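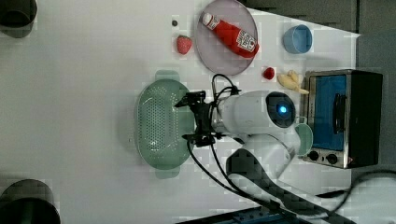
FST 214 Food Physics
Handout 6: Flow behavior of sauces and purees
Revised 4th April

6.1 Scope

Handout 5 dealt with liquids whose viscosity depends on temperature only. Most foods that are squeezed, poured or spread do not belong to that group. Their viscosity also depends on how fast they are being sheared, and in many cases on how long they have been sheared. Read this together with the lab sheet for Practical 3. Derivations marked (D) were done in class and are not repeated.

6.2 Definitions

Shear stress, τ: force per unit area acting parallel to a surface, in Pa.
Shear rate, γ: velocity gradient across the gap, in 1/s. The dot over the symbol is left out in this handout.
Apparent viscosity, η: τ divided by γ at a stated shear rate, in Pa·s. A value quoted without its shear rate is of no use and will not earn marks in the report.
Yield stress, τ0: the stress below which the material does not flow on the time scale of the measurement.

6.3 Models

Newtonian: τ = ηγ
Power law: τ = Kγ^n
Bingham: τ = τ0 + ηp γ
Herschel-Bulkley: τ = τ0 + Kγ^n

K is the consistency coefficient, with units Pa·s^n. The exponent n is the flow index. For n below 1 the material is shear thinning, for n above 1 shear thickening. Note that K values can be compared directly only between samples with the same n, a point missed in a good number of the February reports.

Tomato ketchup is normally fitted with Herschel-Bulkley. It consists of a suspension of cell wall fragments in a serum of sugar, salt, acid and dissolved pectin. The fragments form a weak network at rest. The network carries small stresses elastically and breaks down once τ0 is passed. Strawberry puree behaves in a similar way, although seeds left in the sample will jam a narrow gap and must be sieved out first.

6.4 Worked example

A sauce has τ0 = 20 Pa, K = 12 Pa·s^n and n = 0.5. Find the apparent viscosity at 4 1/s and at 100 1/s.

At 4 1/s: τ = 20 + 12 × 2 = 44 Pa, so η = 11 Pa·s.
At 100 1/s: τ = 20 + 12 × 10 = 140 Pa, so η = 1.4 Pa·s.

The shear rate rises by a factor of 25 and the apparent viscosity falls by a factor of nearly eight. Pouring and stirring lie toward the low end of this range. Flow through a nozzle or a filling line can lie well above it.

6.5 Yield stress and containers

Consider a layer of sauce of thickness h on a vertical wall. The stress at the wall is ρgh. The layer stays in place if ρgh is less than τ0, which gives a limiting thickness h = τ0/(ρg). With τ0 = 20 Pa and ρ = 1,140 kg/m3, h is 1.8 mm. This is the residue left after draining, assuming no slip at the wall.

A squeeze bottle adds a pressure difference to gravity. For a nozzle of radius R and length L, flow starts when ΔP is greater than 2Lτ0/R (D). Near the axis the stress stays below τ0 and the material moves as a plug – this is visible as a flat velocity profile in the Fedov slides.

6.6 Time dependence

Ketchup is also thixotropic. At constant shear rate the stress falls with time toward a steady value, and part of the structure comes back on standing. An up-and-down ramp therefore gives a loop. The area of the loop depends on the ramp time, so state it. In Practical 3 the sample rests for 500 s after loading, before the first ramp.

6.7 Sources of error

Wall slip. Serum collects at smooth surfaces and the measured stress is too low. Use the vane or the roughened plates.
Gap size. Keep the gap at least ten times the largest particle.
Drying at the rim. Fit the cover.
Extrapolated yield stress. The value of τ0 from a fit depends on the lowest shear rate included – give the range used.

6.8 Problems

1. Repeat 6.4 for n = 0.3 and comment on the result at 100 1/s.
2. Find the minimum ΔP for R = 2 mm, L = 20 mm, τ0 = 25 Pa.
3. Show that Herschel-Bulkley reduces to each of the other three models, and state the conditions.

Solutions go to Dorian Hamel. Questions on the rheometer software go to Yutong Hou.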